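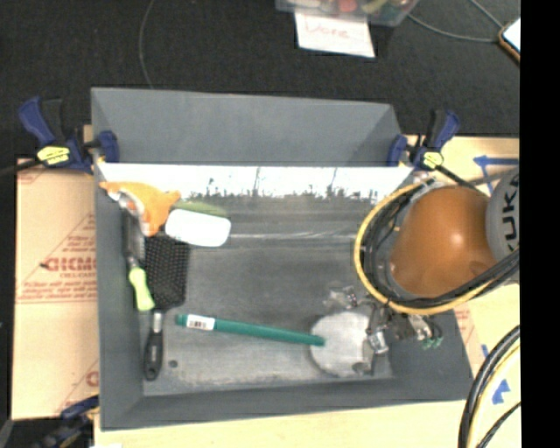
The Estgate tide gauge reported a level of 1,783 millimeters at the June low water, and Merike Vasiliauskas did not believe it. Predicted level was 1,322. The wind had been light for two days and the barometer was steady.

She took the service boat out from Tutport at first light. The stilling well was bolted to the old pier in 3 places, and all the bolts held. She dropped a weighted tape down the pipe and read it twice. The tape agreed with the gauge.

She wrote both readings in the log, with the time, and checked the benchmark on the pier against the one on shore. The difference was nearly half a meter. It had been zero at the last survey.

"The pier went down," she told Grultalitz station by radio.

"Piers don't go down that much in a season."

"This one did."

There was a pause -- someone at the other end was turning pages. They asked her to repeat the survey from the Kanaujia side, which would take 90 minutes. She packed the level and started the engine. Behind her the water had reached the second rung of the ladder.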